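Vikska Interlocking Floor Tile
Product range: Sosa Flooring for Corridors, Workrooms and Storage Areas

Overview
The Vikska tile is a dry-laid floor covering intended for institutional interiors that must remain in use while the floor is being replaced. Tiles lock together along all four edges and are laid without adhesive over concrete, terrazzo or existing vinyl. A damaged tile can be lifted from the middle of a finished floor and replaced with the hand tool supplied in each carton.

The range was revised in January 2019 under the direction of Agathe Joly, head of product development. The revised tile has a deeper locking edge and a lower surface sheen than the earlier version. The two versions cannot be joined to each other, and customers extending an older floor should order the transition strip listed under Accessories. 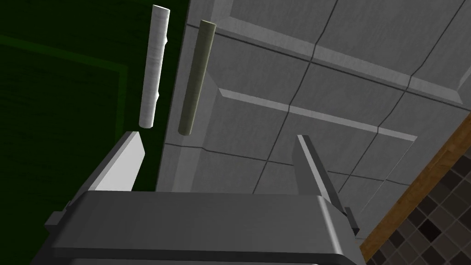
Gray two-finger gripper, fingers apart, viewed from behind.

Technical data
Order code: VK 629
Carton contents: 26 tiles, one lifting tool, laying instructions
Cartons per pallet: 108
Edge profile: interlocking, four sides
Surface: fine matte texture
Underside: ribbed, with drainage channels
Suitable for underfloor heating: no
Indoor use only

Planning the Layout
Tiles should be set out from the center line of the room so that cut pieces of similar width fall along both walls. An expansion gap must be left at every fixed vertical surface, including door frames, columns and pipe sleeves. The gap is covered by the Nander skirting profile, ordered separately in straight lengths and corner pieces. 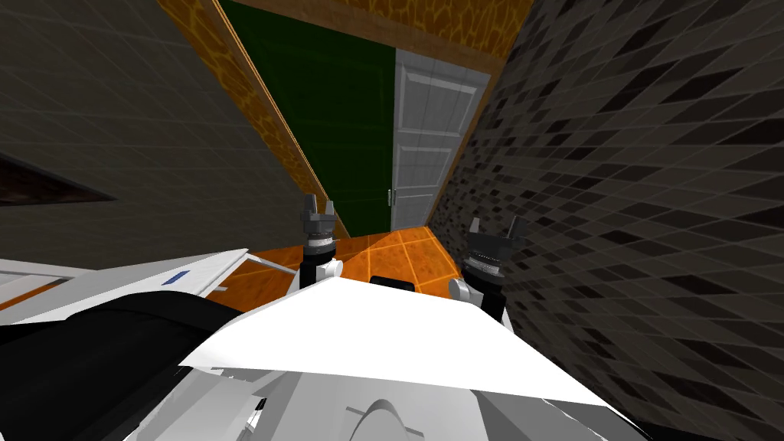
Long circulation routes require particular attention at the planning stage. Heat from windows and radiators causes the floor to expand mainly along its length, and an uninterrupted run may lift at the ends if the gap is too small. In a narrow corridor such as the one shown, the first row should be set along the straighter of the two walls and checked against a string line before the second row is locked in place. Movement joints should be positioned at doorways wherever possible.

Colors
The Vikska tile is supplied in slate, sand, moss, brick and orange. Color is carried through the full thickness of the tile and is not a printed layer. Orders for a single area should be placed together, as slight variation between production batches is normal. Samples are available on written request from Margaux Masson in the customer office.

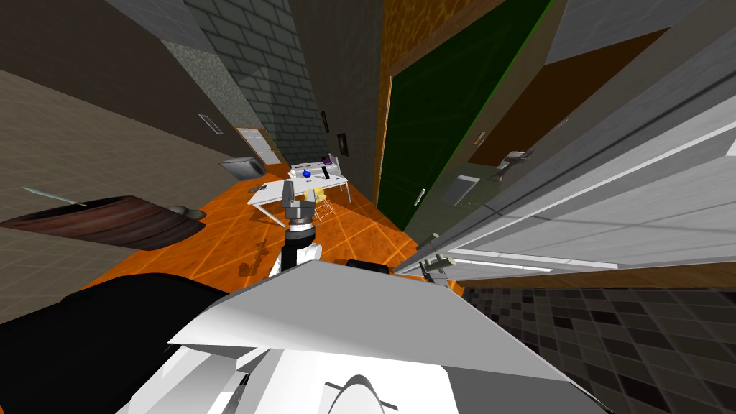
Orange floor with faint, lighter grid lines.

Care and Maintenance
Sweep or vacuum daily in busy areas. Wash with a neutral cleaner and a damp mop. Solvents, wax and abrasive pads must not be used. Rubber casters may leave permanent marks and should be exchanged for polyurethane ones before furniture is returned to the room. 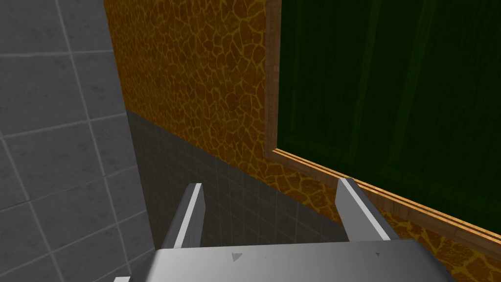

Accessories
Nander skirting profile, straight or corner
Peveo entrance ramp, for level changes at doors
Transition strip, earlier version to revised version
Replacement lifting tool

Ordering and Delivery
Orders are accepted by full carton only. Delivery is made to the ground floor of the building, and the customer is responsible for moving cartons to the place of installation. Cartons should be stored flat in the room where they will be laid for 2 days before work begins. Technical questions should be addressed to Romain Perrin.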